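Inventory at Girnlow

The clerk at the Girnlow ferry office was required to list every item left in the waiting room. She used form 795 for this, one line per item, no adjectives beyond colour.

Pouch, red, with zip. Pen, green. Pen, yellow. She did not know whether the pens had come out of the pouch. The form had no column for that, so she gave each its own line.

The last boat to Cilerano left with 761 stamped on its manifest. Anything not claimed by then went to the store at Kaimal, where it was held until January. She read the list through again and left the pouch until last. It had the weight of a letter in it, possibly two. The form did not ask for contents.
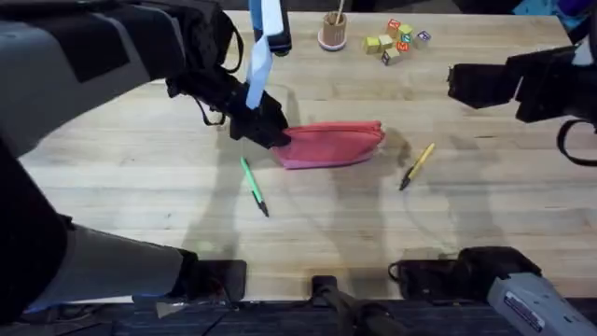

Kaimal, January

The store opened at eight. Line one had been signed for.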